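4. Hanger Handling as a Test of Household Readiness

4.1 Choice of task

Laundry work is often treated as a single problem, but the steps differ a great deal in what they ask of a machine. Loading a drum is mostly a reaching task. Folding is a problem of soft material. Putting a garment on a hanger, and the hanger on a rail, sits between the two: one object is rigid and thin, the other is not, and the two must be brought together with a tolerance of a few millimeters at the collar. Joyful reports of folding robots (see Section 2) rarely include this step. Vasseur and Kurek, in the earlier Dustholm study, left it out because their parallel gripper could not hold a hanger by the shoulder without it turning in the grasp.

We take up the rigid half of the task only. The question is whether a policy trained on human demonstrations, recorded with hand-held grippers, can pick up a bare hanger from a flat surface, turn it upright and place its hook over a rail. No garment is involved at this stage. A machine that fails with a bare hanger will not do better with a wet shirt on it, so the result can be read as an upper limit for the full chore.

4.2 Demonstrations

Demonstrations were collected at the Tovville site by operators who had no earlier training in robotics. Each operator was told where the hanger should end up but was not told how to grasp it. Of 1000 recorded attempts, 607 were kept. The rest were removed for one of two reasons: the pose track was lost during the motion, or the hanger left the table and had to be picked up from the floor. We did not remove slow attempts. Slow attempts often contain a regrasp, and the regrasp is the part of the behavior that earlier data sets lack.

Two grasp strategies account for nearly all of the kept data. In the first, the operator closes the fingers across one arm of the hanger and lifts from there. In the second, the fingers close near the neck, just below the hook. The neck grasp gives better control of the hook but needs more clearance from the table – the fingers have to get under or around a narrow part that lies almost flat. Operators moved toward the neck grasp as they gained practice, although Joly (internal note, Brokberg project) observed that some went back to the arm grasp when the hook was turned away from them.

4.3 Grasp geometry

The flat wooden type of hanger was used throughout. Its body is wide compared with a wire hanger, and this helps in closing the fingers but makes the first contact harder to plan. If the fingers approach square to the arm, the contact area is large and the hanger rises level. If the approach is oblique, the hanger tends to rotate until it lines up with the finger pads, and the hook sweeps through an arc that the policy must predict. Figure 3 shows the gripper fingers on either side of a hanger lying diagonally on the table. 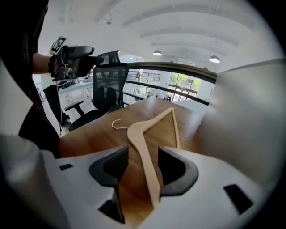 This page was last modified on January 7, 2025.

Figure 3. Wooden hanger between the fingers of the hand-held gripper. The inner faces of the pads are textured; the metal hook rests on the tabletop.

The hook is the main source of trouble for perception. It is thin, curved and reflective, and under ceiling lights a highlight can be mistaken for the end of the wire. Depth estimates along the hook were poor in our tests, and the policy appears to rely on the wooden body and infer the hook position from it. This works while the hook is in its usual orientation. On hangers with a swivel hook it fails, often by a wide margin.

4.4 Results and limits

The trained policy was run on a fixed arm with a gripper of the same finger geometry. Picking up the hanger was reliable from most starting angles. Placing the hook over the rail was not. The common failure was a near miss in which the hook touched the front of the rail and the arm kept pushing, since the policy had seen few contacts of this kind. Adding 10 demonstrations of recovery from a missed rail reduced the pushing but did not remove it. Courtois and Vidal describe the same effect for cup hooks in the Texier kitchen trials.

On this evidence, we would not call the chore solved, even without the garment. The pickup could be used today in a shop where hangers are returned loose to a counter and a person does the final placement. For a home closet, where the rail is crowded and other hangers move when touched, the present approach is not sufficient. Section 5 considers force sensing at the fingertips as a way to detect the missed rail before the arm has moved too far.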